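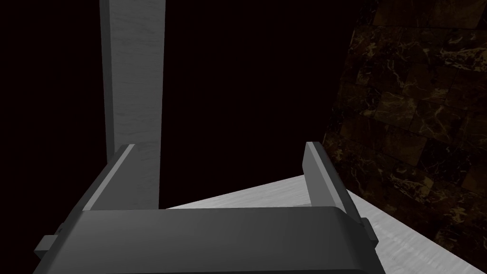 Can a machine do your chores yet? Short answer, some of them, badly, if you tidy up first. I keep getting asked this on the tips page so I've put it all in one spot. Most of what you see from the labs is still simulation – two grey fingers held open over a pale benchtop, brown marble wall off to the right, all of it drawn by a computer. Not a crumb on that bench. Mine has never looked like that, and that's half the problem right there.

Wiping the bench
Nearly. A flat clear surface is the easy case. Move the toaster, the fruit bowl, the mail. By then you've done the hard bit and may as well grab the cloth. Dried porridge still needs a soak, warm water, 2 minutes, plastic scraper.

Floors
Yes. The one chore I'd hand over today. We run a Grivel in the hall and kitchen. Cords up off the floor, mat fringes tucked under, chairs on the table. Cut the hair off the brush with a seam ripper, go slow near the bristles. Empty it every run, not when the light comes on.

Dishes
The dishwasher is the robot. Loading it is the part still waiting. Glasses are slippery, every plate is a differnt shape, and two fingers don't get much grip on a wet bowl. Scrape, don't rinse. Big plates at the back.

Folding washing
No. Seen plenty of clips, mostly one towel, very slow. A basket of inside-out kids socks is another matter. Mesh bag per person, wash the socks in the bag, hand the bag back. Saves more time than any gadget I've tried.

Workshop
Better news out here. Same part, same place, over and over, a machine arm is good at that. The Jidora at my old work loaded blanks into a press all shift and never got bored. Move the tray a bit though and it grabbed air. So if your thinking of one for a small shop:
– bolt the tray down, dont just mark it with tape
– one part size per tray
– sweep the swarf before you start, not after
– keep a clear path to the stop button

Odd jobs in mixed bins, still a person's job. Sort your screws into jars, lids screwed up under the shelf. Old trick, still the best one.

What it costs
The Bremiment bench arm was $3189 when I looked in August, gripper extra. For 100 bucks you can get a decent set of bins, a magnetic strip and a good broom. I know which I'd buy first.

More on descaling the kettle next time, I've had 14 emails about it.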